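# Rules for Robots (and for the People Who Work With Them!)

Every place where people share a space has rules. You don't run at the pool. You wait for the walk signal. You put the glue cap back on (please!). Places where robots work have rules too, and some of them are clever enough that you might want to try them at home.

Let's start with the biggest one.

## Rule one: know where the robot can reach

A robot arm can swing, stretch, and bend, but it can only go so far. If you stretch out your own arm and turn in a circle, you've just drawn the edge of your own reach. Engineers do the same thing for a robot, only with careful measuring. Then they mark the line on the floor with bright tape. At the Civholm workshop, the tape is yellow, and everyone who works there knows it means STOP AND CHECK before you take another step.

"I still look down every single time," says Mesfin Tefera, who has worked with robot arms for 18 years. "Even when I know the power is off."

## Rule two: there must be a way to stop it, fast

Have you ever seen a big red button and really, really wanted to push it? On a robot, that button is called an emergency stop, or e-stop. Push it and the robot stops moving. Anybody in the room is allowed to push it, even a visitor, and nobody gets in trouble for pushing it when they were worried. At Civholm there are 2 of them for each robot, on opposite sides, so you never have to run around the machine to find one.

## Rule three: give the robot a fair test

Some rules keep people safe. Other rules make sure we learn the truth about what a robot can do, and this is where things get fun!

Think about picking up a tennis ball. Easy, right? Now think about picking up a floppy cloth, or a crushed can, or a toy covered in rubbery spikes. Your fingers change what they do for each one, and you hardly notice. A robot has to work all of that out. If we only tested it with tennis balls, we might think it was good at picking up *everything*. So a good test has things that are round, square, squishy, hard, shiny, and fuzzy, all jumbled together. 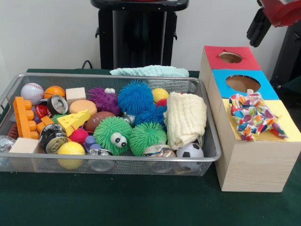
*A basket full of things to grab. Can you find the cheese?*

A fair test also means writing the rules down before you start. How long does the robot get? Does it count if the toy falls on the floor? Hye-jin Yoon, who plans tests at Civholm, gives each robot 24 tries. Every try goes in the notebook – the good ones, the silly ones, and the ones where the robot grabs nothing but air. Leaving out the bad tries would be like playing a board game and only counting your best rolls!

## Rule four: check before you switch on

Before the robot moves, its helpers go through a checklist. This is the one taped to the door at Civholm:

- Long hair tied back, sleeves and scarves out of the way
- Nobody inside the yellow line
- E-stops tested
- Say "Robot moving!" out loud, and wait for everyone to answer

Pilots use checklists, too, and so do surgeons. When you do a job over and over, it gets easy to skip a step without meaning to.

## Who makes up the rules?

Lots of people together! Engineers, safety experts, and workers from many countries meet and write down what they agree on. A set of rules like that is called a **standard**. When people learn something new, the standard gets changed, so a robot rule book is never completely finished.

## Try it yourself

Ask a friend to be the robot. The robot wears oven mitts and a blindfold, and sits at a table with a box of soft toys and socks. You are the operator, and you tell the robot where to move its hands. Before you begin, agree on 4 rules and write them down. One of them has to be a stop word!

Then swap places. Did you need to change any of your rules?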